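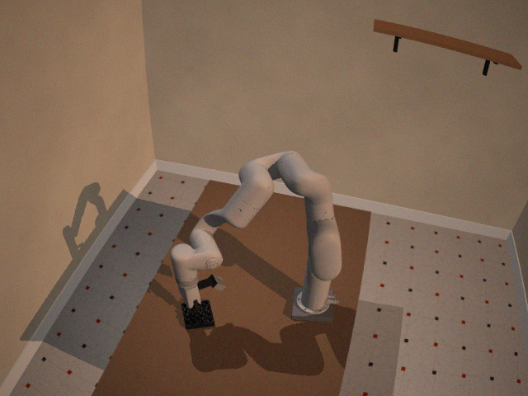

White robot arm on a gray base plate, simulated view from above.

Dogar Match Reports

A text collection of football match reports from regional and lower-division leagues, with the basic facts of each match marked up by hand. Maintained by Ans Martens and Gilmar Barros. Current release: January.

What is in it

The collection holds 1474 reports covering 1173 matches. Some matches have more than one report, usually one from each club's local paper. All reports are in English. Those first published in Portuguese or Romanian were translated by Jussara Honorato and Margareta Enache, and the translated field is set to yes for them.

Files

reports.csv: one row per report, with the full text
matches.csv: one row per match, with teams, final score, half-time score and division
goals.csv: one row per goal, with scorer, minute and type
quotes.csv: coach and player quotes, with speaker and role
splits/: lists of match ids for train, dev and test

Files are UTF-8 and comma-separated. Text fields are quoted. Join on match_id, not on team names, which are spelled differently from paper to paper.

Goal types

The allowed values are open_play, header, penalty, free_kick, own_goal and unknown. A headed own goal is marked own_goal. If the report only says a player "scored" or "made it two," the type is unknown. We did not look at video or outside results to fill in gaps.

Minutes are kept as the reporter gave them. Added time is written 45+2 or 90+4. Where two reports disagree on the minute, both values are in goals.csv and the conflict column is 1. There are 125 such goals. Most differ by a single minute.

Annotation

Each report was read by two people using the Prever labeling tool. Josué Marinho settled the disagreements. Own goals caused the most trouble, followed by deflected shots where the papers credited different players. The final call went to the player named in the official match sheet when we had one.

Splits

Splits are made by match, so two reports of the same game never land in different sets. The test set also keeps the Rarnier league to itself. Please leave it that way if you plan to compare with our numbers.

Known problems

- Abandoned matches have a score at the time play stopped. Check the status column before using them as results.
- Attendance was dropped in version 3. Too many of the figures were guesses.
- Quotes that were paraphrased in the report are not in quotes.csv.
- Home wins get longer reports than away wins in most of the papers.
- A few reports cover a women's match and a men's match in one text. They appear under both match ids.

Use

Free for research and teaching. Commercial use needs written permission from Plirnudance, which holds the rights to the translated texts. Cite the collection by name and version number.

Corrections are welcome. Send the match_id, the file and the line, along with a copy of the source if you have it.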